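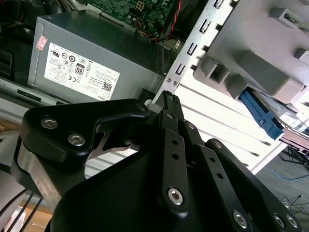 Should I budget for spare fingers when I buy a gripper, or wait until something wears out?

Buy at least one spare set with the gripper. Fingers take most of the knocks, and having a set in the drawer means you keep working while the replacement is on order.

Meron Tamiru
Posted 19 August 2023

Thanks to whoever keeps that short one pinned, it got me started! Now I have a longer version. Our refurbishing shop at Kudorstead takes in old office desktops, and we want to buy an arm and a two-finger gripper to help with teardown (pulling drives, power supplies, that kind of thing). I've got a quote from Dodano for the arm and I'm so excited I've read it more times than I'd like to admit. But the quote only covers the arm and one gripper. What else should I put in the budget before I send it up? And how many different PC cases should I plan for in the first year?

Yeshi Belay

Oh, this is a fun stage to be at! We went through the same thing and I'd do it all over again, but with a better spreadsheet. My list of what our first quote left out:

Spare fingers, as the pinned answer says. We paid $105 a set and bought two sets. One pair stays as delivered and we file the other pair down for tight gaps, because the space beside a power supply can be really narrow.

A wrist camera, if it isn't in the price. Ask for the mount and the cable too. Our cable was a separate line and it was too short, so we ordered twice.

A fixture to hold the computer still. This made the biggest difference for us and it was the thing I'd forgotten completely! A chassis slides around on a bench as soon as anything pulls on it. Ours came from Lockyer for $395 and it's adjustable, so it takes towers and the small desktops.

Your own hours. Put them in as a real line. Somebody has to teach the grips and then fix them, and in February I was doing very little else.

As for cases, start with one model. Pick whatever you get the most of, ideally something with drive carriers that unclip without tools. It took us 6 weeks to get drives coming out of one model the way we wanted, and the second model went much faster. Leave screws to people for the first year, you'll be happier.

Also ask Dodano if the gripper price includes the adapter plate for the wrist. Get that in writing.

okodis_fan

we use Okodis grippers, they're great. get the longer warranty

Meron Tamiru

Yeshi, this is gold, thank you! I had no fixture in there at all. I'm adding it tonight along with the spare fingers, and I've emailed about the adapter plate. Did you file the fingers yourselves or send them out?

Yeshi Belay

Ourselves, with a hand file and a lot of test fitting. Take off less than you think you need and try it in a dead chassis with the power unplugged. Have fun with it!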